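Westevetti Orum hand-held gripper kit: notes from the bench

Westevetti has put its Orum kit on general sale after a limited run to universities and small labs. The kit is sold as a pair of hand-held grippers for recording manipulation demonstrations without an arm on site. Our review set arrived in August and was used daily for most of that month, mainly on small household items: key rings, toys, boxes with and without lids.

Contents of the case

Two grippers, left and right. Two cables, one per unit. Spare finger pads, a hex key, a printed calibration card and a license for Skikura, the recording software. A laptop is not included. Skikura installs on Linux and Windows; the Mac version is listed as planned and we would not buy on the strength of that.

Mechanics

The jaws run on a parallel linkage driven by the trigger hand. Maximum opening between pads is 90 mm, which covers most things found on a desk or kitchen counter. Mugs go in by the rim, small cartons by the short side. The pads are ribbed rubber and swap out with one screw each. Pads supplied with the first batch lifted at the tip after heavy use. Ours did not, but a replacement set is cheap and worth adding to the order.

Thin, flat objects remain the weak point. A coin or a card lying flush on a hard surface has to be slid to an edge before it can be picked up. Key rings are easier if the operator goes for the strap or body and leaves the ring alone. Loose metal rings turn between the pads and the recorded grasp is then of little use for training.

Each gripper weighs enough to be noticed after half an hour. Operators here settled on short blocks with a break between them, and the error rate in the last ten minutes of longer blocks supports that choice.

Recording

We logged 197 episodes of a single pick-and-place task, small item into open box, with two operators. Skikura accepted 164 of them on its own checks. Most rejections were tracking loss when one unit passed close in front of the other — a known limit with both grippers working over a small table. The remainder were late starts, where the operator moved before the ready tone.

Synchronization between left and right units was good throughout. Jaw width is logged continuously and matched our caliper readings closely enough that we stopped checking in the second week. Export is to a plain folder structure with one directory per episode. Kodikara, which handles support for North American customers, supplies a conversion script for the common training formats. It worked on the second attempt, after we renamed a folder with a space in it.

Cables are the main complaint. The units are tethered, and the cable leaves the body on the side where it tends to fall across the work area. A clip at the wrist helps. Westevetti lists a cable guide as an accessory; it should be in the case.

Price and support

The pair carries a warranty of 12 months, pads excluded. Pricing is by quote and depends on the number of Skikura seats. Ask for the seat count to be stated separately, as the first quote we received bundled it.

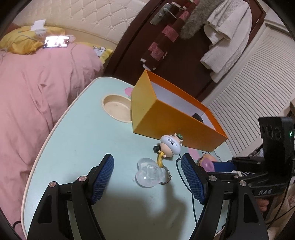

Subscribers who want our raw log of rejected episodes can request it by replying to this newsletter. Next issue covers pad wear and the calibration card, including what to do if the card has been folded.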